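INACH HOUSE SHARED KITCHEN
Minutes, users meeting, 10/07/2025

Present: 9, plus one who left after item 2. Quorum ok.

1. Last minutes
Taken as read. One fix, the drain was cleared in March, not before.

2. Money
Kitty at $50 after dish soap and sponges. Berkell invoice for the filter still not in, chase. Agreed no new spending over $12 without asking on the list first.

3. Mugs
Long one. Shelf over the sink is full, mugs stacked two deep, handles chipping. Proposal to use mug trees on the counter instead. Against: takes up room, dusty. For: people can see what is clean. Agreed to try the wooden one till next meeting. Plain and printed mugs both go on it, no reserved pegs. Anything that doesnt fit goes back on the shelf. Personal mugs with no name under them by end of month go to the Tierney sale box.

4. Scissors
Keep walking off to the mail room. Also found loose in the drawer with the peelers, blades up, not good. Agreed they live in a cup, blades down, out by the mug tree. Plain white cup is fine, no need to buy a holder. Wash after cutting raw meat, please, this has been said before. Second pair to be asked for from Itudum when the next order goes in.

5. Cutting boards
Wood boards not to be left in the sink overnight. Oil is under the counter. Question about a separate board for onions, no agreement, carried over.

6. Fridge
Top shelf labels falling off. Try tape. Roughly half the jars have no date on them. Clear-out before next meeting, notice to go on the door first.

7. AOB
Bin lid sticks. Tea towels need a hot wash, rota to be reposted becuase the old one got wet.
Request for a later closing time, put to the building office.

Next meeting: same room, date to go on the list. Closed 12 minutes over. 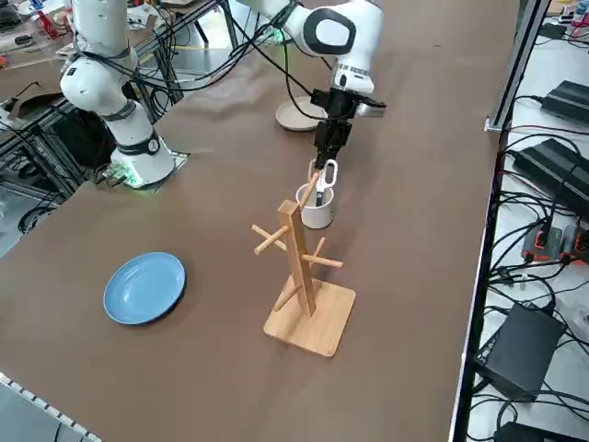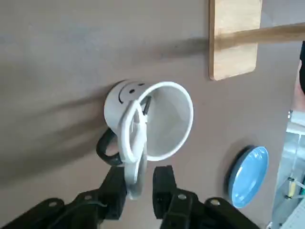

Items 3 to 5. First picture, mug tree and scissors cup. Second, smiley mug and wood board.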